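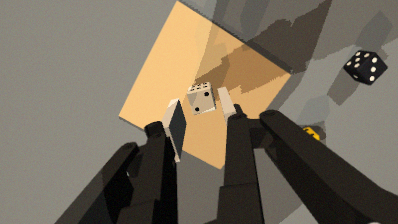

Saturday, sim bench, Clakwood branch

Goal for the day: find out why the pre-grasp check in Raltton passes in sim when the fingers are plainly straddling the die with room on both sides, and then the close step lands off center.

Setup. Stock tabletop task, wrist view, off-white die on the tan board as target, other objects out on the gray as distractors. Shadows left on. Same seed list as last week, 500 episodes per config. Controller is Chowdary with the default gains. Nothing in the URDF has changed since the February tag.

Baseline: 379 of 500 counted as success. Success means target lifted and held to the end of the episode. I am not touching that definition again, it took long enough to agree on it.

Went through the failures by hand, sorted on the yaw error logged at the moment the check passes. Most have a large yaw error and a small position error, so the detector finds the die fine but gets its rotation wrong. Fingers come down at an angle to the faces, one pad touches a corner first, die spins, close step finishes on whatever is left. The position-only threshold in the check never sees any of this.

Two suspects:

1. Symmetry handling. A die has 90 degree symmetry about vertical as far as the gripper cares, but the pose estimator treats pips as texture and tries to resolve the full rotation. From the wrist camera the top face is very foreshortened, so the pips up there carry little information. The estimator flips between solutions from one step to the next and the low-pass filter averages them. Averaging two yaws that are 90 apart gives a yaw that is 45 off. Embarrassing.

2. Shadows. The renderer's shadow edges on the board are stepped and jagged at the current shadow map resolution. The edge-based refinement picks up those steps as straight segments and sometimes fits the die outline to them. Seen in the debug overlay on several of the failures, mostly when a dark shadow edge runs close behind the target.

Tested 1 first. Changed the filter to work on yaw modulo 90 (multiply by four, filter on the unit circle, divide back). Reran only the 40 worst seeds. Of the failures in that subset nearly all now close square. Did not rerun the full 500 yet, the queue is full until tonight.

Tested 2 by raising the shadow map resolution. Edges look smoother, refinement residual goes down, step time goes up by 58 percent. Too expensive for training runs. Turning shadows off is cheap but then the policy has never seen any and I expect it to fall over on the real cell. Left the resolution where it was and masked the refinement to edges inside the segmentation outline, dilated by a few pixels. Seems OK on the seeds I looked at. Not measured properly.

Pre-grasp check now also tests:
- yaw error modulo 90 under threshold
- clearance from each pad to the nearest target face, both positive
- difference between the two clearances under threshold

The third one needs the pad frames, and the left pad frame in the Morisetti export is offset along the finger compared with the right. Sign error in the mirrored joint, by the look of it. Patched locally in the config, not upstream. If you pull the branch and your clearances come out lopsided, check that you have the patched file.

Noted in passing: the gripper linkage covers a good part of the lower view, and distractors sitting behind the right outer bar come through as partial detections. The tracker opens a new ID every time one reappears. No effect on the grasp so far, but the ID counter climbs and the planner's obstacle list fills with stale entries. Added an age limit as a stopgap. A proper fix would render the gripper mask from the joint state and suppress births inside it.

Queued for tonight:
- full 500, modulo filter only
- full 500, modulo filter plus masked refinement
- full 500, both plus the new check

Keep the baseline logs - the cleanup script deletes anything untagged, and I have tagged them by hand.

Open: thresholds in the new check are guesses. Sweep them once the three runs are in.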